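Descaling and Cleaning an Electric Rice Cooker

Applies to hinged-lid cookers with a removable inner pot. Models with a loose glass lid have no steam plate or gasket, so skip steps 4 and 5.

Mineral scale comes from hard water. It first appears as a chalky film on the floor of the inner pot and later as white spots on the steam plate. Starch is a separate problem. It collects in the lid, around the vent and under the gasket, and it is the usual source of a sour smell. Acid removes scale. Detergent and warm water remove starch. Do the two jobs in the order given.

What you need

Citric acid powder, food grade
Dish soap
A soft sponge and an old toothbrush
Two dry cloths
A wooden toothpick for the vent

Do not use steel wool, scouring powder or bleach. Do not use vinegar on a gasket you plan to keep; repeated exposure can harden some rubbers.

Procedure

1. Unplug the cooker and leave it with the lid open until the heating plate is at room temperature. Allow 35 minutes after a full cooking cycle.

2. Lift out the inner pot and any steaming tray. Wash both in warm soapy water and rinse.

3. Dry the outside of the pot, return it to the cooker and fill it halfway with water. Stir in one level tablespoon of citric acid for each quart. Close the lid, plug in and run the steam or quick-cook setting for 19 minutes. Switch off, unplug, and let the solution stand until cool. Pour it down the sink.

4. Remove the steam plate from the lid. Most plates are held by a center knob or by two side tabs. If yours does not move with light pressure, check the manual before pulling harder; on some models it is fixed and must be wiped in place.

5. Work the gasket out of its channel, starting at the hinge side. Brush it with soapy water, rinse, and lay it flat to dry. Note which side faced out.

6. Clear the steam vent with the toothpick. Wipe the lid with a damp cloth. Never hold the lid or the body under a running tap.

7. Wipe the heating plate with a barely damp cloth. Burned grains can be lifted with a plastic scraper. The round sensor in the middle must move freely when pressed, or the cooker will misread the pot temperature.

8. Refit the gasket, then the steam plate. Leave the lid open overnight before storing.

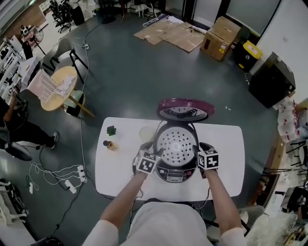
Can I cook rice immediately after descaling?
Run one cycle with plain water first, discard the water, and wipe the pot dry. Any citric acid left behind will give the rice a sharp taste.

How often to repeat

With soft water, twice a year is enough. Above 70 parts per million of hardness, descale every two months. The tap supply in Perndale tested at 296 when this page was last revised, and readers there should plan on once a month. Filtered water slows scale but has no effect on starch, so the lid still needs washing after each use.

Steps 4 and 5 were revised with corrections from Pravesh Pretorius.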